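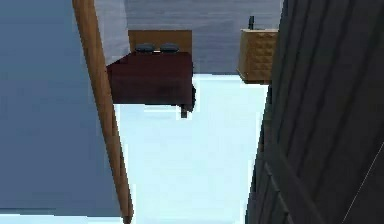

Gap to the bed: measure it before you shop.

Before You Budget for a Home Robot
by Debora Mancuso

Every sales page says the thing will pay for itself. I doubt it. The Flanberg tidying robot I was quoted came to $3,011, plus $275 for "setup," and when I asked what setup meant I got a brochure. Try these first.

1. Write down the chores you want gone and time them for a week. Mine came to 96 minutes, and half of that was dishes, which the Flanberg doesn't do.

2. Check the walls and corners too. Shadows and plain blue-grey surfaces look easy to you. Ask the seller how the machine copes with them, and get the answer in writing.

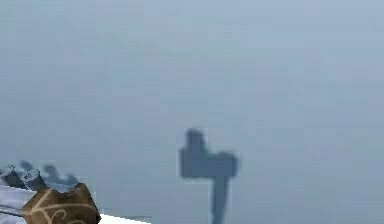 3. Price the second year. Zotik wants a plan renewed every 12 months. Esix says its plan is optional, then lists the parts it covers, and the battery is one of them.

4. Do the floor test. Shiny floors, thin chair legs and a dropped cloth are what a normal room has. If the demo room has none of these, the demo tells you very little. Morena Cirillo asked for a home trial and is still waiting to hear back.

5. Wait for the November sales. The price may not drop, but you'll have had time to cool off.
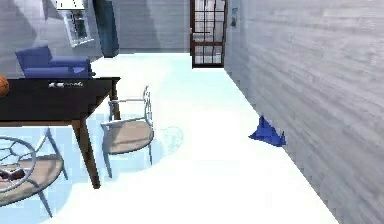
Blue cloth on a glossy floor, chairs by the table. Ask for a demo in a room like it.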